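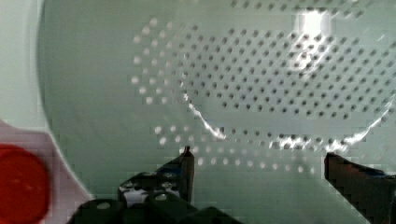
Bergþóra Kirkegaard wants to know why we'd budget for a second arm before the first one has paid for itself. Fair question, and it's the one I got most after the last thread, so I'll go through the numbers.

The first arm came out of last year's money. What we are planning now is the kitchenware bench at Jondport: colanders, bowls, lids. Plastic stuff with curved walls and shiny surfaces.

Quotes so far. Ketilsson came in at 33 thousand for arm, gripper, wrist camera and mount. Stulto came in at 25 thousand, but the camera is extra and so is the mount.

Once I added those to the Stulto quote the gap was small enough that I stopped caring about it. Lead time matters more. Ketilsson says 9 weeks. Stulto says 17.

Things I left out of the first budget and had to go back and ask for: spare fingertips, a second cable set, a lamp we can move. Put those on page one of yours.

The lamp especially. A pale green colander under a fixed overhead light gives you a white glare spot right over the holes. You want to be able to shift the light without a work order.

Fingers. Two-finger grippers suit us for thin rims. We priced a suction head too and dropped it from the plan. A base full of holes is a bad place to put a suction cup.

Bjartur Frandsen asked about leasing. We looked. The lease only made sense if we gave the arm back at the end of the term, and I don't plan to give it back.

Service contract: I'm taking the first year and then deciding again. Kamutmont wanted all the years signed up front and would not move on that, so they are off the list.

Floor space costs nothing on paper, but the second bench means moving the parts shelves, and that is two days of somebody's time. I put it in as labor.

The request goes in this month. If it's approved, the order goes out right away and the bench should be running well before February.

I'll post the spreadsheet once I've taken the vendor contacts out of it.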